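Packaging and Paper Fiber – Notes for Unit 8
Course reader, M. Geerts

Paper packaging begins with fiber. Long fibers, mostly from softwood, give strength. Short fibers give a smooth surface for printing. Each time paper is recycled, the fibers become shorter, so mills often mix in some new pulp.
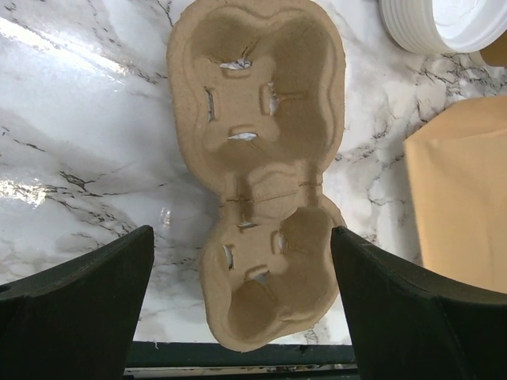 Molded pulp is formed from a thin mixture of fiber and water. A mold covered with fine mesh goes into the tank, and vacuum pulls the fibers onto it. The water is removed and the piece is dried. Most of the energy is spent in this last stage.

Bags follow another way. The paper comes from a roll, it is folded into a tube, and then the bottom is closed with glue.

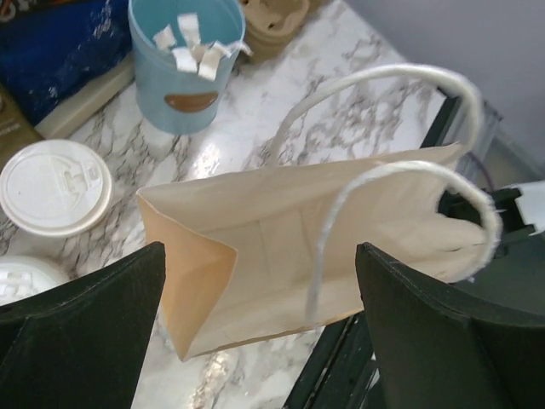 Fig. 2. Small paper bag with twisted-paper handles.

Grammage is the weight of one square meter of paper. If a sheet of 2 square meters weighs 300 grams, what is its grammage? Please write the units in every line – many students lose points there. 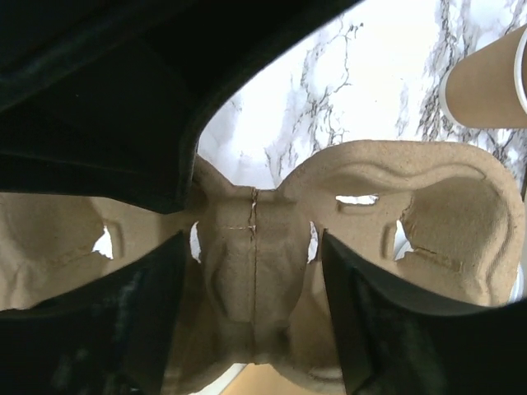
Reading for March

Hamada, chapter on drying. Csonka, the short article about the Petitz mill. You can leave out the tables. 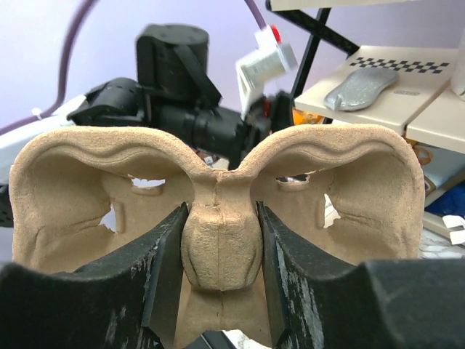
When you read Csonka, pay attention to how he uses the word "recyclable". He means that a mill can accept the material, and he does not say that it was collected. We will compare this with the Neriva report in the seminar. Bring one page of your own notes, handwritten or printed.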